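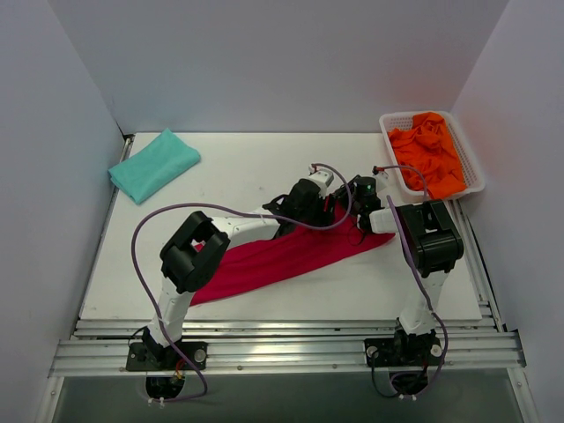

4. Setting Up the Guest Room Door Locks

This section covers first-time set-up of the Vunden door lock in a guest house or small hotel. Fit the lock body and handle (Section 3) before you start. Revised 5/12/23.

4.1 Before you begin

You need the gray master card, the Kokkonen desk encoder and the property code printed on the delivery note. Sites supplied through the Clurkstead depot have a code that starts with C. All others start with T, for Tumatdale.

CAUTION: Keep the room door open until step 7 is complete. A lock with no room number does not accept guest cards.

4.2 Assigning a room number

1. Remove the battery cover on the inside handle plate.
2. Press and hold the SET button for 5 seconds. The light turns amber.
3. Touch the master card to the reader. The light blinks green twice.
4. On the encoder, select Rooms, then Add Room. Enter the property code and the room number.
5. Place a blank card on the encoder and press Write. This is now the room set-up card.
6. Touch the room set-up card to the lock reader within 60 seconds of step 3. If the light goes out first, repeat from step 2.
7. With the door still open, throw the deadbolt and test the lock with a guest card. The bolt must draw back fully.
8. Refit the battery cover.

Note: One encoder stores up to 142 rooms. Annexes and garden cottages count toward this total.

4.3 Check-out time

The lock cancels guest cards at the check-out time stored on the encoder. To change it, select Property, then Times. Cards already issued keep the old time and must be written again.

4.4 Event log

Each lock holds the last 2,000 openings. Older entries are overwritten. To read the log, see Section 7.

CAUTION: Removing the batteries for longer than one hour clears the lock clock. Reset it before issuing cards.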